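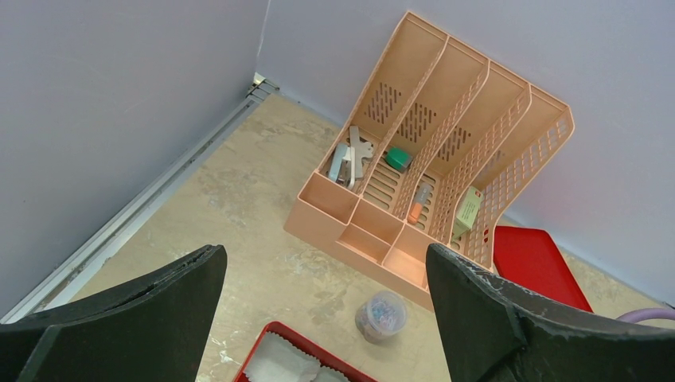 The town of Skarkwood has not had its own animal control officer since the spring, and for now the calls go to whoever picks up the phone at the police desk. Most are about loose dogs. A few are about something worse, and those are the ones Armindo Meireles used to handle.

Meireles held the job for 11 years before he resigned. He drove one van, kept his own records and took the animals he seized to a county-run kennel in Quintela, a 40-minute trip each way. When the kennel filled up, which happened most summers, he had to call boarding businesses and ask for space on credit.

"The law says you can take a dog out of a bad house," he said. "It doesn't say where the dog goes that night."

An animal taken in a cruelty case is treated as evidence, and it is also still someone's property. Until a judge rules or the owner signs it over, it can't be adopted out. It may sit in a kennel for months while lawyers ask for new dates. Someone has to pay for the food and the vet.

In Skarkwood, that bill brought things to a head. Last year two hounds seized from a property on Stivden Road were held for most of the winter. The town was charged $1,135 a month for the pair, and the owner, who later pleaded guilty to a lesser charge of neglect, was never ordered to pay it back. The town's budget for all seized animals ran out in February.

Ro-un Seo, a lawyer who has worked on both sides of these cases, wants the town to adopt what is usually called a cost-of-care rule. Under her draft, a judge would hold a hearing soon after a seizure. If the judge finds there was good reason to take the animal, the owner would have to post money for its keep or give it up.

Seo has defended owners who she says would have lost their pets under a badly written rule. Her version lets a person who can't pay ask for a lower amount, and it returns the money if the charges are dropped.

"People fall behind on everything when they get sick or lose work," she said. "A dog that's too thin is sometimes the first thing a neighbor sees."

Meireles supports the draft but thinks the hearing should come sooner. He remembers a shepherd mix that stopped eating in its third week at Quintela — it was signed over in the end and went to a farm.

The town council is due to take up the proposal in July. The officer's job is still posted, at the same pay Meireles was getting when he left.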